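Notes for the April evening, junior hockey parents and coaches, Rullalden rink. Talk time 30 minutes, then questions. Speak slowly. Water on the left.

## 1. Start

Good evening. My name is Haris Krasniqi and I coach goalies for the under-14 and under-16 groups. I was a goalie myself, in the second division, and I was not a very good one. I say this so you know that I learned most things by doing them wrong first.

Tonight I talk about one question that parents ask me in the parking lot: when should a young goalie change from "stop the puck any way you can" to a real technique? The other title for this talk was "Please stop buying bigger pads," but Lejla did not allow it.

(Wait for laugh. If no laugh, go on.)

## 2. Skating before everything

- A goalie skates less distance than a forward, but he stops and starts much more.
- Last season I watched the video of one under-14 game and marked each push, shuffle and stop our goalie made. I got 141 in the first period.
- In the same period she faced six shots.

So if we train only shots, we train the small part of the job. In my group the first 20 minutes, no pucks on the ice. The kids hate it until the middle of the winter, and then they stop complaining, because they arrive at the post on time.

Mention the T-push. Show it with my shoes on the floor.

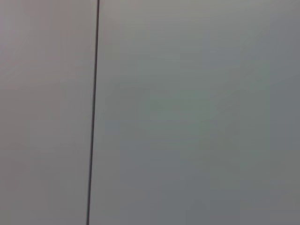
The other thing about skating is the edges. Many of our goalies have skates that are sharpened too little, because an old rule says goalies need dull skates. This was good advice for stand-up goalies. For a kid who plays butterfly and must push from the knees, he needs an edge that bites. Ask the shop, and try one step sharper for two weeks. If the child falls forward all the time, go one step back.

## 3. The butterfly, and when

My opinion, and other coaches will tell you something else: I don't teach the full butterfly before the child can hold a good stance for a whole drill. When they go down too early, they learn that down is the answer to every shot. Then they meet a shooter who waits.

Story of the tournament in Vukčević hall: we lost 5–1, four goals in the top corners, our goalie on his knees for all four. He was ten. He did exactly what I had taught him. It was my mistake and I told his father so.

What I do now:

1. Stance and skating only, first season.
2. Half butterfly to each side, second season.
3. Full butterfly and recovery, when the recovery takes less than one second. I use the stopwatch.

Also hips. If a child says the hip or the groin hurts, we stop the same day. No "play through it." I have one hip that clicks on stairs.

## 4. Equipment and money

Keep this part short, people get nervous.

- Pads must fit the knee. The center of the knee sits in the center of the knee cradle. A pad that is too long makes the child slow.
- Used pads are fine up to under-14. The swap table at Bereck is a good place, come early.
- I have seen a mother pay 300 for a mask that was too large, because he would "grow into it." With a mask, never do this. It must fit today.
- The club has two full sets to lend. Write to Zanele Masilela, she keeps the list.

## 5. Game load

We had one goalie who played for us, for the school and for a summer team. Her knee pain began in the fall. I ask parents for a simple notebook: date, minutes on the ice, how the body feels from one to five. If the number goes down for two weeks, we take a practice away, never a night of sleep.

Two goalies on each team, and they share the games evenly until under-16. I know this is not popular when we play Ruvell.

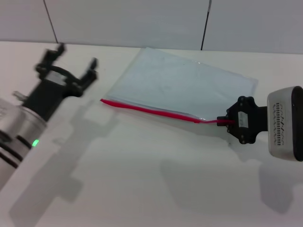 Rok Stojanović wrote beside this part, when he read my draft: "I don't agree about even sharing. By under-14 they know who is the starter. If the weaker one plays against Ruvell and lets in eight, you don't develop him, you scare him." I will read his note aloud, because half of the room thinks the same. My answer is that he can go in for the second period with the score still open, and we talk with him before and after. Rok can reply from his seat.

## 6. Questions

Likely ones: private camps (one week in summer is enough), glasses under the mask (yes, sports frames), girls' cup dates (ask Lejla Bošković).

Leave the sign-up sheet for the skating sessions by the door. Bring a pen that works.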